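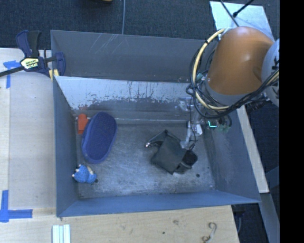 Regula Gruber wants to know why anyone would keep a metal bin when plastic ones are lighter, cheaper and don't wake the whole house when you drop a spanner in. Fair question, Regula! You asked it under the last gallery and I've been meaning to answer properly ever since, so consider this my reply as well as the new page.

Odds and Ends, the bin page
Posted March 1, 2023

Hello again from the back room at Wusum. For anyone new, this is where I put up pictures from the long, slow business of sorting out everything that has no proper home. The cupboards are done, the shelves are mostly done (the Flatadier ones, which I still haven't forgiven for their screws), and what's left is the stuff that lives in bins. I said I'd get on to it in June last year. Well.

The grey bin
Big, open-topped and scratched all over. I love how worn the metal is – the pale scrapes down the back, the cloudy patches on the floor, the dark little spots I've given up scrubbing at. I did try a tin of Grabner polish on one of its sisters and ended up with one very shiny corner and a sore elbow, so the rest can stay as they are.

The orange-red one
Tucked right into the back corner on the left, with its rounded top and boxy bottom half. Look at the metal just above it and there's a faint red glow on the wall, which you'd never get in a plastic bin. One point to me, Regula.

The purple-blue oval
My sister says shoe sole, I say head of a brush, and we've had this conversation more than once now. I'm leaving it up to you lot. The lighter rim is a lovely colour, whatever it turns out to belong to.

The little blue fellow
Bright blue, lumpy, with cream bits sticking out of him. He's on the "keep" list and I won't be taking questions. I put bright things in the same bin as the dull ones on purpose, as it makes the rummaging a bit more cheerful.

The dark bundle
Black and grey-green, with a curved arm-like piece that has a shiny silver tip. This is the sort of thing I always leave until last when I'm sorting, partly as it all blends into itself and you have to turn it over a few times before you can decide anything. Is it one thing or several? Which pile does it go in? I usually make a cup of tea first.

So, back to the question. I like metal because you can see small things against it, and because it doesn't sag when it's full or go brittle on a cold floor. You can hear what you've dropped, too! The bad side is the weight, and the noise, and that the edges are not kind to knuckles. I did have a stack of Tendico tubs for a while and they were perfectly good, but I kept putting lids on them and then never opening them again, and a bin with no lid keeps nagging at you every time you walk past.

Wafula Okoth asked how I decide what stays. There isn't much of a system. If I know what it's for, it goes to the shelf it belongs on. If I don't know but I like it, it goes back in the bin for another round. Anything that's had 3 rounds and still has no name or purpose goes in the give-away box by the door.

Up to yesterday the list of things sorted stood at 382, and that's with all the screws and washers written down as one line each. Next up is the drawer with the string in it.

Guesses for the purple-blue oval in the comments, please.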